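Open day at Kullovgate, garment handling demo: notes and questions
Last updated: 2 November 2019

rosenthal_b
Went to the Kullovgate open day to see the garment handling demo. Posting what I wrote down before I lose the sheet. The task is to take clothing from a pile and place it in a box. The controller is the Fedix one, version 2. Cycle time was not posted anywhere and the presenter would not give one.

torque_limit
Was it running on its own or was somebody driving it?

rosenthal_b
They said autonomous for the pick, operator on standby for resets. I could not verify that from where I stood. Two pictures, one from the head camera and one from the wrist camera.

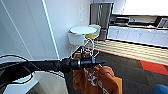
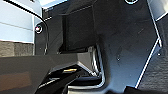
Orange garment and cardboard box in the first; gripper housing close up in the second.

platen
The housing in the second one has scratches and dust on it. That unit has hours on it, which I count in its favor. At the Plesthorpe demo in September everything was new and nothing had been run for more than a day.

torque_limit
Scratches tell you it touched something. They don't tell you hours. I would want the maintenance log.

My other concern is that wrist view. Most of it is the gripper. If the policy depends on it for the grasp, it has very little background to work with.

platen
One still won't settle that. Depends on the pose and where the camera sits. The cable would bother me more. It bends down past the left side of the housing in the open. On our line a cable routed like that lasted 4 weeks.

rosenthal_b
I asked about cable life. The answer was that they inspect every 100 cycles and have a spare harness. No failure figure.

k_spindle
What is the sleeve on the arm for? The first picture shows it with soft folds along the length. We tried a fabric cover and it caught at the elbow.

rosenthal_b
Did not ask, sorry. I can email them.

torque_limit
Ask for the grasp success rate on soft goods too, with the number of trials. A hoodie or sweatshirt is a fair test item. A flat towel is easier and most groups quote the towel.

platen
Agree on the trials. I would accept 2000 picks on mixed garments. Fewer than that and I would not put it in front of my manager.

torque_limit
2000 on one garment type proves nothing. Mixed, with failures listed by cause.

platen
I said mixed.

rosenthal_b
Sent both questions, plus the sleeve. Will post the reply when I get it.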